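冷蔵庫の野菜室

野菜室(やさいしつ)というのは、家庭用冷蔵庫のうち野菜や果物をしまうための引き出し、あるいは区画のことです。冷蔵室より少しだけ温度が高くて、湿度も高め。私はこの「少しだけ」がずっと気になっていて、台所まわりの用語をまとめているこの事典でも、いつか自分で書きたいと思っていた項目なんです(やっと順番が回ってきました!)。

名前と範囲

日本語では「野菜室」でほぼ通じますが、英語圏では crisper とか crisper drawer と呼ばれます。crisp、つまりパリッとさせておく場所、という発想ですね。日本語は中に入れるもので呼び、英語は仕上がりの食感で呼ぶわけで、こういう違いを見つけると私はつい一日それを考えてしまいます。独立した扉がついた引き出し式のものも、冷蔵室の底に置かれたケースも、この項目ではまとめて野菜室として扱います。

しくみ

野菜は収穫されたあとも呼吸をしていて、水分をどんどん手放していきます。冷蔵庫の中の空気は冷やされる過程で水気を取られるので、ほうれん草をむき出しで棚に置いておくと、翌日にはもうくったり。そこで引き出しにして囲い、冷気が直接当たらないようにしてやると、野菜自身が出した水分が中にこもって湿度が保たれます。ずいぶん素朴な理屈ですが、基本は昔からこれです。

小さなつまみのついた機種もあります。あれは通気口の開け閉めで、閉めれば湿度が上がり、開ければ余分な湿気とエチレンが逃げていきます。葉物なら閉める、りんごや梨なら開ける、と覚えておけばだいたい困りません。私は実家のつまみを20年ものあいだ飾りだと思っていました。

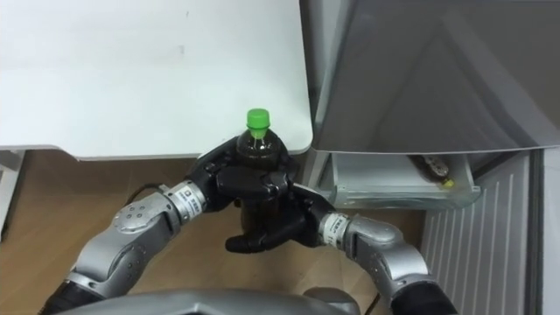 エチレンの話をもう少しだけ。これは果物が熟すときに出す気体で、まわりの野菜の老化まで早めてしまいます。とくにたくさん出すのがりんごやメロンで、逆に影響を受けやすいのがブロッコリー、きゅうり、葉物あたり。同じ引き出しに入れるなら、りんごのほうを袋に入れて口をしばるのが手軽です。青いキウイを早く食べたいときは、わざとりんごと一緒の袋に入れるという手もあります(これは本当によく効きます)。

入れないほうがいいもの

何でも入れればいいというものでもなくて、暑い土地で生まれた野菜や果物は冷えすぎに弱く、低温障害を起こします。バナナは皮が黒ずみ、さつまいもは芯のほうから傷み、なすは種のまわりが茶色くなります。玉ねぎとにんにくは湿気が苦手なので、風通しのいいところに吊るすか、かごに入れて涼しい場所へ。じゃがいもも暗くて涼しい場所が向いています。トマトは意見が割れるところで、私は熟しきるまで外、熟したら野菜室、という折衷派です。

しまい方

畑で立って育つものは立ててしまう、とよく言われます。アスパラガスやねぎがその代表で、寝かせると起き上がろうとして余計な力を使ってしまう、という説明をよく見かけます。私は牛乳パックの上を切ったものを仕切りにしています。葉物は湿らせた紙で根元を包んで袋へ。きのこは洗わず、紙で包んでから袋へ。もやしは足が早いので、引き出しの奥に埋めないこと(私は何度もやりました)。

友人のファルザド・ラヒミは香草の束を大量に買う人で、ミントもパセリもコリアンダーも、布巾にくるんで浅い容器に並べています。真似してみたら、うちのパセリも5日たってまだ元気でした。以来、布巾の減りが早いです。

手入れ

引き出しの底には、土、玉ねぎの皮、正体のわからない葉のかけらがたまります。たいていは引き出しごと外して水洗いできますが、外し方は機種によって違うので説明書を見てください。熱湯をかけるとプラスチックが変形することがあるので、ぬるま湯と食器用洗剤で十分。よく乾かしてから戻し、底に紙を敷いておくと次の掃除がぐっと楽になります。私は新しい野菜が出回りはじめる4月に、いちど全部出して洗うことにしています。

関連項目
チルド室
低温障害
エチレン
むろ(貯蔵穴)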